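**Ticket 2213: Purchase request, second computer disassembly cell**
Site: Ollirwood
Requester: Indira Mathew, Electronics Recovery
Assigned to: Aravind Acharya, Equipment Planning
Status: Open, awaiting revised quotation
Opened: Monday, December 2, 2024

### Request as submitted

Electronics Recovery requests approval to budget for a second disassembly cell of the same general type as the existing one. The existing cell is shared between desktop disassembly and fixture development, and the two uses have been in conflict since October. The requester asks that the arms, grippers, table and tooling be treated as one capital item, with fixtures and spare fingers charged to operating expense.

The supplier, Galby, has provided a quotation for the arms and controllers. It does not cover grippers, cable management, or the table. Nair has been asked to quote separately for the grippers.

### Entry 1, Indira Mathew

The work to be supported is the removal of processors, drives and similar parts from desktop towers. The tower is placed on its side with the panel off, both arms work from above, and the fixture tray stays on the table next to it so that a processor can be set down in a pocket of its own. 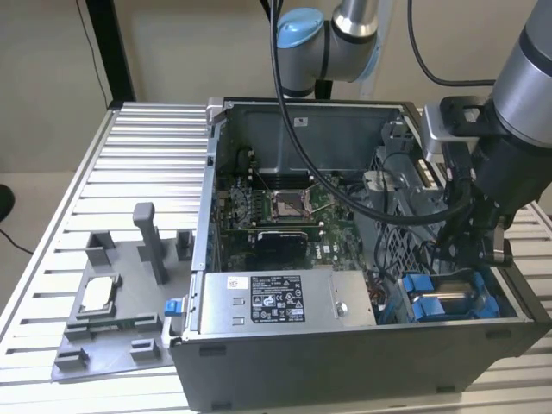
**Can the second cell be purchased with one arm and upgraded later?**

A single-arm purchase is permitted under the equipment policy, but the second arm would then be treated as a new request in the following budget year. Galby has also stated that its quoted price applies only if both arms are ordered together.

### Entry 2, Aravind Acharya

The request has been reviewed against the planning checklist. The following points require an answer before it can be forwarded to Finance:

1. The quotation lists arms by part number only. Reach and payload must be stated on the quotation itself.
2. No allowance has been made for cable routing. On the present cell, cable hangs from the arm and crosses over the open tower. The requester should state whether a dress kit is to be purchased with the arms or fitted by site staff.
3. The table is described as "same as existing." A slotted aluminum table may be ordered from any approved supplier, but the dimensions must be given.
4. Fixture trays are to be printed on site. Please confirm that printer time has been agreed with Sowmya Raju.

### Entry 3, Sowmya Raju

Printer time is agreed. Trays will be produced in gray stock already held. Please allow 4 working days for each new tray design, and send drawings in the usual format. Changes made by hand after printing are not recorded and cannot be repeated on a second tray.

### Entry 4, Indira Mathew

In reply to Entry 2:

- Item 1: Galby has been asked to reissue the quotation.
- Item 2: We prefer to purchase the dress kit. Site staff have refitted the present cables 5 times and the result is not satisfactory.
- Item 3: Dimensions are attached to the drawing set under Nurnasach, the project name used for both cells.
- Item 4: See Entry 3.

A further matter concerns the grippers. The standard finger set was chosen for general handling, and most of our towers use plastic drive carriers with a handle at the front. The fingers must close on both sides of that handle with the chassis rail and the neighboring parts close by. We ask that narrow inner finger plates be included in the order for the second cell, together with one spare pair for each gripper.

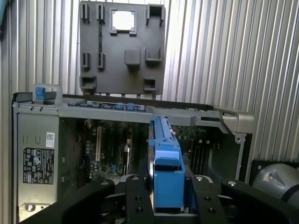

### Entry 5, Aravind Acharya

The request for inner finger plates is accepted in principle. Finger plates are wear parts under the current policy, so the first set may be capitalized with the gripper and the spares may not. Please move the spare pairs to the operating line. The amount entered on that line is 700, with no currency shown. Please correct this.

Orhun Sarıgül has asked whether the wrist camera is included in the gripper quotation. Nair's draft does not mention it. The camera, its bracket and its cable should each appear as a separate line, or the quotation should state that they are included in the gripper price.

### Entry 6, Orhun Sarıgül

I confirm the question above. When the first cell was bought, the bracket was left off the order and had to be purchased later from a different account. I also request that the warranty on both arms begin on the date of site acceptance and not on the date of shipment. Galby agreed to this for the first cell, and the same wording may be used.

### Entry 7, Indira Joseph, Finance

The ticket may remain open until both quotations have been reissued. Funds are not reserved by this ticket. Any order placed with Galby or Nair before written approval will be returned to the department.

Outstanding:

- [ ] Revised quotation from Galby, with reach, payload and warranty start
- [ ] Revised quotation from Nair, with camera, bracket and cable shown
- [ ] Currency corrected on operating line
- [x] Printer time confirmed
- [x] Table dimensions supplied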